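# The Robot That Asks Before It Grabs

A research team at Turkari spent the spring on one question: how does a robot arm know it is about to make a mistake?

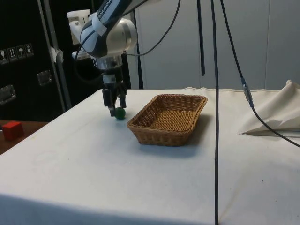

Most learning robots are copycats. A person guides the arm through a job over and over, the computer studies the recordings, and after a while the arm can do the job by itself. It's a lovely idea, and when it works it is a joy to watch. But a copycat has no sense of doubt. Put the ball a little farther left than it ever sat in training and the arm will go for it with total confidence, close its fingers on air, carry nothing across the table and let nothing go over the basket.

Mesfin Tsegaye had seen that happen more times than he cared to. "It was the confidence that bothered me," he says. "If a kid isn't sure, the kid slows down. Why couldn't we have that?"

So he and Lemlem Ejigu built Tak, a method small enough that the main part fits on two pages of their report. Instead of training one copycat, they train a small group of them on the same recordings, each starting from a different random point. At every step, all of them suggest where the hand should go next. When the suggestions land close together, the arm moves at full speed. When they drift apart, it slows, and if they drift far enough it stops and waits for a person to take over for a moment.

Then comes my favorite part. Whatever the person does in that moment gets saved and goes back into the training pile. The robot collects lessons exactly where it was confused, and skips the thousandth easy pickup it had already mastered!

The first tests were about as plain as robot work gets: pick up a small ball, put it in a basket. Ejigu defends that choice with real feeling. A ball looks the same from every side, so the arm can't be thrown off by which way it is turned, and any trouble has to come from where it is or how the hand gets to it. It also rolls. Touch it with one finger a hair too early and the whole plan is out of date.

The team began with 20 recorded demonstrations, a tiny number in this field. The plain copycat trained on those managed 51 pickups in 122 tries. The Tak version, after people had stepped in 14 times and the group had been trained again on the extra recordings, managed 103 in the same 122 starting spots. For a fair match, Ibsa Adugna gave the plain copycat 14 extra demonstrations too, with the ball placed wherever he liked. It got to 68. The lessons themselves mattered, and so did when they were given.

Gemechu Alemneh, who works on grasping at Clelholm and had no part in the study, likes the result and has a worry. A group of copycats can all be wrong together. If none of them ever saw a shiny object, they may agree happily on the same bad grip. Tsegaye doesn't argue. In 10 of the 19 failed tries the group agreed nearly all the way down, and the arm never slowed. Robel Alemayehu is now trying a fix that trains each copycat on a different slice of the recordings, so they have more to disagree over.

They're also moving on to harder objects, starting with soft cloth, which folds in a new way every time it is lifted. Alemayehu expects the arm to stop a lot at first. He has already moved his chair closer to the controls.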